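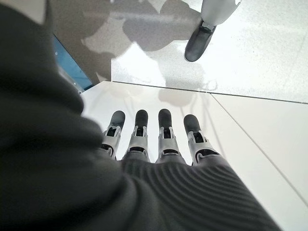 Laundry is my test for every household robot, and it has been for years. I don't care if it can dance! I want to know whether it can take a fitted sheet out of the machine, find the corners and get it into the airing cupboard without my help. So whenever I see a new hand I go straight to the fingers, and I do like these — jointed silver-grey segments, a dark rounded pad on the end of each one, and a ribbed covering over the back of the hand that makes me think of a knitted glove. Pads like that ought to be good for cloth. Shiny white floor tiles are another matter. My kitchen has lino with a lump in it by the back door, plus a cat.

Lucrezia Sorrentino and I have been arguing about this since August. She used to work in the packing hall at Robichaud and she reckons the shop floor will get there years before the home does, as a crate is always the same crate. I think she's right, annoyingly. Putting 700 identical boxes on a shelf is dull work and machines are getting properly good at dull work. Picking up one sock that has gone half under the sofa is a different job altogether, and so is knowing that the sock is clean (or not).

Still, I'm more hopeful than I was. Two years ago I'd have said no to nearly all of it. Now I'd say yes to carrying a basket, yes to wiping a clear worktop, maybe to loading the dishwasher if you're not fussy about where the bowls go. Folding towels, slowly. Fitted sheets, no, and I can't really do those either.

Next time I want to write about stairs, and about the gripper kit from Vistis that I've been saving up for. If you've got one already, do tell me how it copes with tea towels!

Posted 19 Mar 2026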